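The Clear Bin Method
Sorting everyday cups and bowls by nesting, weight and reach

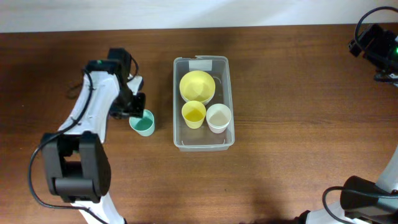

Most kitchens store tableware by type. Bowls go with bowls, cups with cups, and the cabinet fills from the back. The arrangement looks tidy and works poorly, as a household seldom needs six bowls at once. It needs one bowl and two cups, usually at 7 in the morning, and it takes them from three different shelves.

Storage by place setting groups the pieces that leave the cabinet together. A set consists of one large bowl and two or three cups, kept in a single bin that goes to the table and comes back. A yellow bowl with small yellow and white cups beside it makes a workable core, and a mint-green cup can join them if the bin has the floor space.

Transparent bins suit the job. An opaque bin has to be pulled out before anyone knows what is missing from it, while clear walls can be checked from across the room. The drawback is scratching. Plastic clouds where rims rub against it, mostly near the corners, and a clouded bin loses the advantage it was bought for. Rounded corners are easier to wipe than square ones.

Labels belong near the upper rim. A strip placed low on the wall disappears behind the shelf lip, and one on the base is useless until the bin is empty. Name the setting on it ("breakfast," "porch") and leave the contents off, as these change every time a cup breaks.

Loading order matters more than the bin itself. The widest bowl goes in first, flat on the base and pushed to one end. Small cups then fill the space left over, upright, one layer deep. Stacking cups inside the bowl saves room but puts the load on the glaze, and a cup that tips in transit will usually chip at the rim.

Weight sets the upper limit. At Hastden, where the shared kitchen went over to bins in June, the pieces were put on a scale before the shelves were assigned. The large bowl came in at 467 grams. A full setting with its bin stayed under 800, light enough to lift from shoulder height with one hand - though two are recommended on the top shelf. The kitchen now runs 12 bins on two shelves, with 5 more held back for guests.

Two bin ranges were compared. The Ostermann has thicker walls and a rolled rim that is comfortable to carry, but it takes more shelf depth. The Fideck is thinner, flexes when full and nests well when empty. Hastden kept the Ostermann for daily use and put the Fideck bins in the guest cupboard.

Drying remains the weak point. Solid walls hold moisture, and cups packed straight from the rack leave rings on the base. A folded cloth under the bowl helps. So does leaving the bin on the table until evening and shelving it then.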